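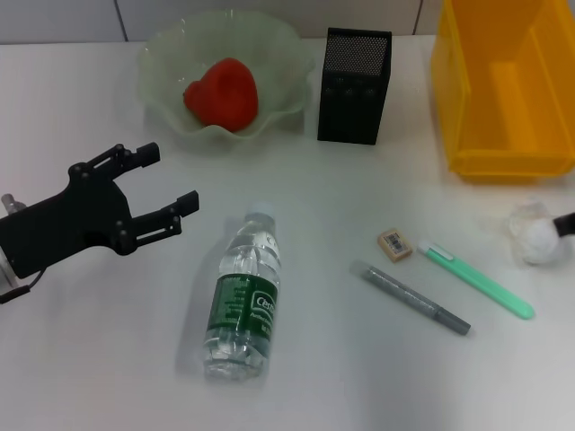

Preciso de saber cantar para entrar no coro?
Basta gostar de cantar acompanhado e ter vontade de vir aos ensaios com alguma regularidade. Ninguém vai pedir um solo à chegada, e ler música também não é condição, porque as partes aprendem-se de ouvido, com calma e com muita repetição.

O Coro Cabrera procura novas vozes

Estamos a abrir inscrições para a nova temporada, que começa em setembro, e gostávamos muito de ter mais gente connosco. O coro ensaia no salão paroquial de Tarkodmont, à quinta-feira, às 20h30, e o ensaio dura duas horas com um intervalo a meio, que às vezes se estica um bocadinho quando alguém traz bolo (acontece mais vezes do que seria de esperar, e ainda bem!).

Neste momento temos sopranos com fartura e contraltos que chegam para as encomendas, mas faltam-nos tenores e baixos. Procuramos 5 tenores e 2 baixos, e se aparecerem mais ficamos todos contentes e arranjamos cadeiras. Quem for soprano ou contralto pode inscrever-se à mesma: fica em lista de espera e é chamado assim que houver lugar.

O que vamos cantar

O programa deste ano é bastante variado. A primeira parte é dedicada à música popular, com arranjos a quatro vozes de cantigas de trabalho, de embalar e de romaria, muitas delas aprendidas com as pessoas mais velhas da freguesia. A segunda parte gira à volta de uma missa breve copiada num caderno de 1682 que se guarda em Brestotcombe e que, tanto quanto sabemos, não se canta por cá há muito tempo. É uma peça bonita e menos difícil do que parece à primeira vista, embora o Credo tenha umas passagens que nos vão dar que fazer até ao Natal.

Haverá dois concertos: um em dezembro, na igreja de Tarkodmont, e outro na primavera, no auditório Stotia, que tem 144 lugares e uma acústica muito simpática para vozes. Quem não se sentir preparado para o primeiro pode guardar-se para o segundo, sem problema nenhum.

Quem pode participar

Aceitamos pessoas a partir dos 16 anos (os menores trazem autorização do encarregado de educação). Não há limite de idade para cima, e já tivemos avós e netos a cantar lado a lado, no mesmo naipe e pela mesma pasta. Pedimos apenas que avisem quando tiverem de faltar e que, nas semanas antes de cada concerto, façam um esforço para estar presentes.

A participação é gratuita. As partituras são emprestadas pelo coro e devolvidas no fim da temporada, de preferência sem nódoas de café. Para os concertos usamos roupa preta, simples, que cada um traz de casa.

Como se inscrever

Apareça numa quinta-feira, um quarto de hora antes do ensaio, ou deixe o nome e o contacto na folha que está no balcão da junta de freguesia. Diga-nos também se já cantou nalgum lado e em que voz, se souber. Se não souber, fazemos umas escalas ao piano, em conversa, só para perceber onde é que a sua voz se sente melhor.

Pode assistir a um ensaio inteiro antes de decidir, e traga um amigo se tiver vergonha de vir sozinho. A entrada faz-se pela porta lateral do salão, a que dá para o largo; a da frente está fechada à noite.

Até quinta!

A direção do Coro Cabrera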